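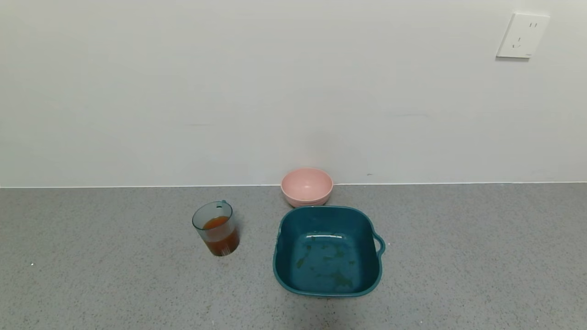
4.2 Comparação entre as garras Barport e Maneck

Imprimir | Enviar por e-mail

A comparação entre as duas garras foi feita sobre a mesma bancada e com o mesmo controlador Wisitz, alterando-se apenas a ferramenta no punho. Cada garra realizou 300 tentativas de preensão, distribuídas por recipientes de uso doméstico. O fabricante da Maneck descreve os dedos como "adaptáveis a qualquer geometria de cozinha". Os nossos dados não autorizam essa leitura.

A Maneck concluiu 246 das 300 tentativas. O número parece favorável, mas o critério adotado na primeira rodada contava como êxito qualquer elevação do objeto, mesmo com rotação visível entre os dedos. Yolanda Valcárcel reviu os registros e propôs exigir que o recipiente conservasse a orientação até o ponto de entrega. Não dispomos de vídeo completo para reclassificar todas as tentativas com o critério mais severo, de modo que mantemos o valor original com essa ressalva. Quem o citar deveria citar também a ressalva.

Figura 7. Vista da câmera de cabeça sobre a bancada: tigela rosa, bacia quadrada azul-petróleo e copo transparente com líquido alaranjado.

A disposição da Figura 7 expõe dificuldades que as médias escondem. A tigela fica atrás da bacia, perto da parede, e uma aproximação frontal baixa encontra primeiro a borda do recipiente maior. O copo é transparente, e os sensores de profundidade costumam falhar em superfícies desse tipo; o líquido no interior oferece contraste de cor, mas só até certa altura. Na bacia, a borda grossa e a pequena alça lateral são dois pontos de contato plausíveis, e o planejador tende a oscilar entre eles. Há ainda manchas escuras no fundo da bacia, que um segmentador treinado com objetos limpos pode tomar por itens a recolher.

A garra Barport, de dedos rígidos, foi mais previsível. Isso não significa que tenha sido melhor: falhou de maneira repetida nas mesmas poses, o que facilita o diagnóstico e pouco mais. Amirhossein Mazandarani sustenta que boa parte da diferença vem da calibração entre câmera e punho, refeita em agosto, quando só a Maneck estava montada. Consideramos a objeção séria. Um deslocamento de 2 mm nessa calibração basta, nas nossas simulações, para inverter a ordem das duas garras no caso do copo.

Também não reproduzimos o ganho relatado por Van der Merwe com controle de força em malha fechada. Testamos o modo a 200 Hz e não encontramos efeito separável do ruído entre operadores - Ottilie Fuchs e Faith Athumani obtiveram resultados mais distantes entre si do que as duas garras. Enquanto essa variação não for explicada, qualquer classificação dos dois produtos nos parece prematura, inclusive a nossa.

O protocolo de troca de ferramenta, redigido por Cyrill Gisler, encontra-se no Apêndice B.

Compartilhamentos: 2 | Comentários: 0
Imprimir | Enviar por e-mail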